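# Open afternoon at Dutetti, Indgate

We got to the Indgate building a little after 2 in the afternoon, a group of 19 from the Gritthorpe recycling club. The trip had been planned for July and nearly fell through over parking.
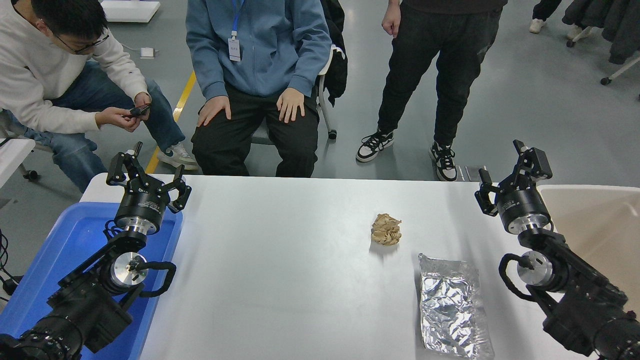

Lo Lok-yiu met us at the door and took us straight to the sorting room. Most of the afternoon was about household waste that people tend to put in the wrong place, mainly paper and foil. A white table, a blue tray and an off-white bin are all the furniture the sorting takes up.

Crumpled paper still counts as paper, even balled up tight. Foil was the longer talk. Flat sheets with plastic attached go in a separate lot at Dutetti, and our own center at home doesn't take them at all — several of us had been getting that wrong for years.

After a 20-minute break we heard about a sister site in Cabanatuan, which handles mostly card. The slides were hard to read from the back.

Tea was free. Parking was $8, cash only, and the walk from the lot takes about 30 minutes if you miss the shuttle. The next visit is open to members' families, and names should go on the sheet by the club room door.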